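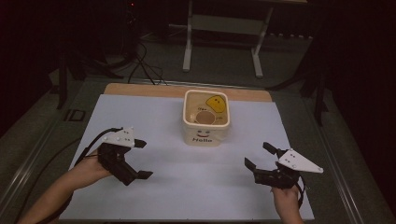
What is a square plastic container good for, if it is so small?

A small square box is good for all things that have no place of their own: hair ties, erasers, keys, tea bags, coins, the cap of a pen you will find next week. It stands on a table without rolling, it fits well in a corner, and you can see from above what is inside.

Home Our boxes About us Care Shops Contact

About Stusuver

Stusuver is a small company from Wustville. We choose and sell open containers for the table, the shelf and the bathroom. We do not sell large furniture, and we do not sell boxes with complicated lids. Our work is the small storage that people use every day.

We began with a table at the Wustville market and 4 kinds of container. At that time we believed that customers would ask mostly for lids. They asked for the opposite. Many people told us that a box with a lid stays closed, and then things are left beside it. So we kept the open boxes and stopped ordering the others. Now our list has 616 articles, and most of them are still open at the top.

Our shop is on Nambiar Street, in the old building of the shoe repair. The rooms are narrow and the shelves go up very high. If you would like something from the top shelf, please ask us and we will bring the ladder. The stock room is behind the shop, and this is also where we pack the orders from the website.

What we look for in a box

We put every new container on a table and live with it for a while before we add it to the list. We like rounded corners, which are easier to wipe than sharp ones. We like a thick rim, so that the fingers have something to hold. Walls that become a little narrower toward the base are useful too, but they take some space away at the bottom, and we write this on the product card so that you can measure first.

The color is a matter of taste. Cream is the color we reorder most. It looks calm next to wood and also next to a pale table, and it does not fight with the things you put in it. Some customers find it too quiet, and for them we have the mustard yellow and the dark green.

About the faces

We also keep boxes with a printed smile, and boxes with a word such as "Hello" on the front. In the beginning we were not sure about them. We thought they were only for children's rooms. Then we noticed that adults buy them for the office desk and for the shelf near the front door, where the keys go. A child who does not like to tidy will sometimes feed a box with a face, and the crayons are put away in this manner.

Please turn the face to the front when you put the box on the shelf. It is a small thing, but the room looks more friendly.

Ellow, our own line

Ellow is the name of the series that we prepare ourselves. It has only plain containers in square form, in sizes that can stand side by side in one drawer. The first Ellow order was 1005 pieces, and we carried all of them up the stairs by hand. The second order was 3395 pieces, and for this one we rented a room on the ground floor.

How to care for your box

Wash it with warm water and a soft cloth. Do not use the rough side of the sponge on a printed wall or on a printed bottom. Let it dry upside down on a towel. Please do not put it in the oven or close to the stove. If a sticker leaves glue behind, a little cooking oil will help, and after this you wash again with soap.

Questions and returns

You can return a box within the month if the size is not right for you. It should be clean and without scratches. We prefer to answer by letter or by e-mail, because English is not the first language of everybody in our shop and in writing we can be more exact. In October we close for one week to count the stock, and during this week the orders wait.

Page last changed: 13 November 2019

Recent from Stusuver
Which size for which drawer
Ellow square series: new colors
A place for keys near the front door
How we pack plastic boxes for the mail
Finding our shop on Nambiar Street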